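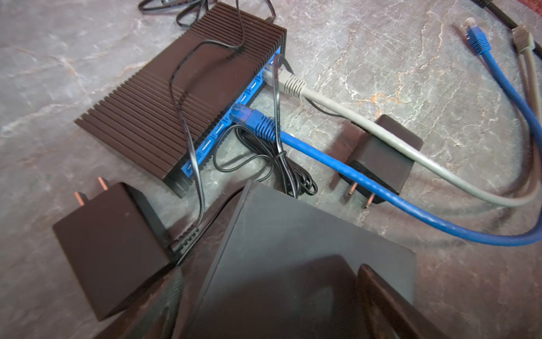 *Network switch, ribbed top and blue port panel, two ports in use.*

**Ticket 497 – tags jump between two rooms**
Site: Sosmont, ground floor
Opened by: Melahat Kılıçarslan
Handled by: Erdal Ağca
Status: open, waiting for customer

**Problem (Melahat)**
Since the last update in June, the asset tags in the store room are shown in the corridor, then back again, every 22 seconds. The tags do not move. I changed the battery in one tag, it made no difference. Other rooms are fine.

**Reply 1 (Erdal)**
Thank you for the clear report. Please send me the log of the Tollorau server and tell me which locator is over the store room door.

**Reply 2 (Melahat)**
Log is attached. The locator is L-207. In the log I see this line many times:

```
L-207 angle rejected, orientation unknown
```

**Reply 3 (Erdal)**
The line means that the server has no mounting direction for L-207. It then uses only signal strength, and near a wall this is not enough to choose the room. Please do the following:

1. Open the floor plan in Prernidow and select L-207.
2. Enter the rotation again, also if the field looks correct.
3. Save, then restart only this locator.

**Reply 4 (Melahat)**
The rotation field was empty – on the old version it was 200 degrees, I had it in my notes. I entered this and restarted. The rejected line is gone. One tag still jumped once, after almost an hour.

**Reply 5 (Erdal)**
Good. Please leave it over night and send me a new log tomorrow. I also ask the developers why the update removed the value. Do not change the filter settings until then.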